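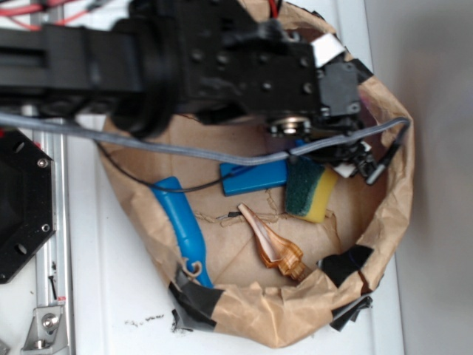 Somebody wrote under my last post that if an arm stops dead in the middle of a reach, the motor is cooked and I should quit poking at it and buy a new one. I got a version of that from three different people, so I figured the whole saga deserves its own post instead of me typing the same reply over and over.

Quick recap if you missed June. The arm is supposed to reach into a paper bag with the rim rolled down, pick out whatever is in there (this week a sponge, a seashell, a little blue box and a thing with a blue handle), and go back up. I call the project Drulon, don't ask. It had been running great! I had 2,194 logged picks and I was getting pretty smug.

Then it started freezing. It would go down toward the bag, get the gripper in past the rim, and just quit. No error on the screen for a second or two, then a lost connection message, and then the wrist would go limp and sag. The first time, it sagged right onto my hand because I'd reached in to move the shell. Nothing broken, just a pinch and some bad language, but I want to be clear that this was my own dumb fault. I'd gotten used to reaching in while it was powered because it had been so well behaved.

So, the motor theory. I believed it too. I ordered a new wrist motor from Kulwood, waited for it, spent a whole evening swapping it in, and the arm froze on pick 14. I said more bad language.

After that I finally did the boring thing and went through the logs. I had 63 freezes saved by then and all but a handful came in the same part of the reach, low and way out to the right. Hardly any close to the base. A tired motor wouldn't care that much about where it was (I think, please correct me), but a cable sure would. I run a long gray braided cable out to the gripper end, with a lot of slack in it so it can swing. Slack is good until it drapes over the bag and the arm drags it along the paper on every single pick. Each drag was giving the plug a tiny tug.

I checked by parking the arm in the bad spot with my hands well out of the way and nudging the cable with a long wooden spoon. Lost connection. Nudged it again, back. I did that maybe more times than I needed to - it was so satisfying after all those weeks.

A guy on the Darka forum told me he'd had the same trouble with a thin power wire, and that he ties his down at every joint with a little loop left over for the bend. I'm copying that. I've also changed the code so a dropped connection no longer cuts power to the wrist right away. It holds position for 19 seconds and beeps at me first, and I can get out of there.

New house rules, also: power off before any hand goes in the bag, and the stop button lives on my side of the table, where I can hit it without leaning across anything.

The old motor is fine, by the way. I bench tested it and it's sitting in a drawer as the world's most expensive spare. If anybody has a clip they like for braided cable, let me know in the comments. The Tai ones I tried slide around too much, and I'd like to get this sorted before I start the next batch of picks.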